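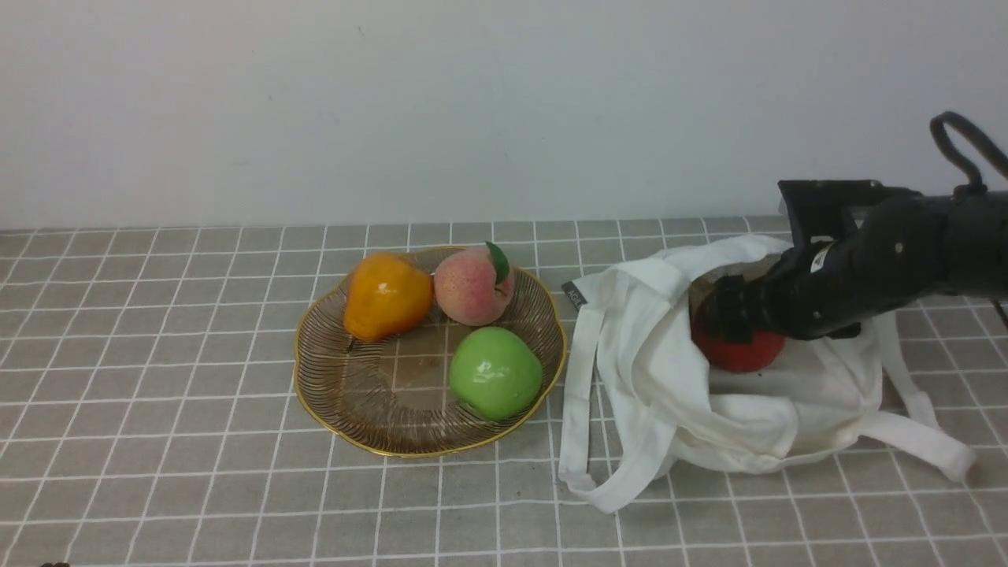

Workshop > Newsletter > Bench reports

Can the Drotell arm pack a bag yet?

Last updated: 19 Mar 2021

I said in the last issue that I would believe in the Drotell build when it could put an apple in a shopping bag without me hovering over the stop button. I have now spent more evenings than I'd like at the back bench in Grosteseck, and my finger is still near the button.

For those who skipped the last bench report, the arm is our shared project, driven by the Jillex control software and fitted with a two-fingered gripper. The job is fruit from a wire basket into a cloth tote. The fruit is artificial. A fake apple doesn't bruise, and it doesn't mind being squeezed by software that has no real idea how hard it is squeezing. I'd ask anyone quoting our results to mention that part.

We ran 200 attempts over the first half of March. A pass meant the fruit ended up in the bag and the bag stayed on the table. By that fairly kind measure we got 118. The write-up pinned to the workshop door calls this "better than half", and so it is, but I wouldn't let a person who dropped that much of my shopping carry it home.

Search this site Go

Picking up is the better half of the job. A round, shiny thing in an open basket is easy to find, and once the fingers are lined up they mostly close where they should. The bag is where it goes wrong. It has no fixed shape. Every time someone sets it out again the mouth is in a different place, the handles land somewhere new, and a fold that was flat last time is now standing up in the way.

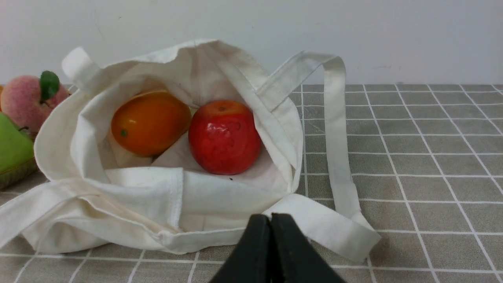
The long handles deserve a complaint of their own. A finger catches a strap on the way out, the arm carries on as if nothing has happened, and the whole bag goes for a walk. We tried tucking the handles underneath, which helped the score a good deal, and I argued for throwing those runs out. If a human has to arrange the bag nicely first, the human might as well put the apple in. We settled on leaving the handles where they fall and starting the count again, so the 200 above are all untucked.

Then there is the wrist camera. The Reisinger mount is a lovely bit of bracket work and I have nothing against it, but a camera that close to the job loses sight of most of it at the worst moment. Go in low over the bag and you have a view of cloth.

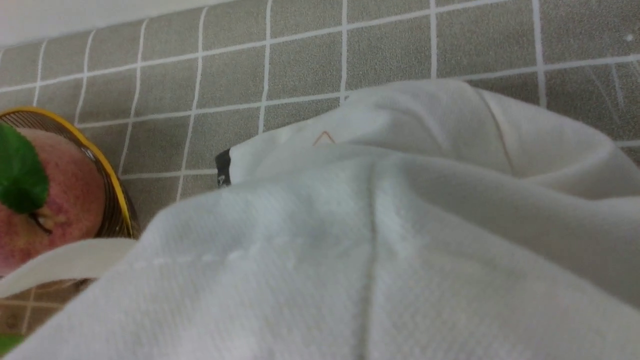 The suggested cure is a second camera higher up, so that the software has something to go on when the near view is useless. Fine. It also means more cable, another calibration and another thing to be knocked by whoever is sawing next to us. I'd sooner see the approach slowed down first, seeing that it costs us no money and can be tried in an evening.

What would change my mind is 100 attempts, handles loose, bag dropped on the table by somebody who hasn't been told what we're testing, and no more than 3 failures. I was told this was harsh. I think it's what the word "works" means to anyone outside this building.

The arm stays on the back bench until the end of the month. Please don't move the bench, and please don't borrow the tote for your lunch.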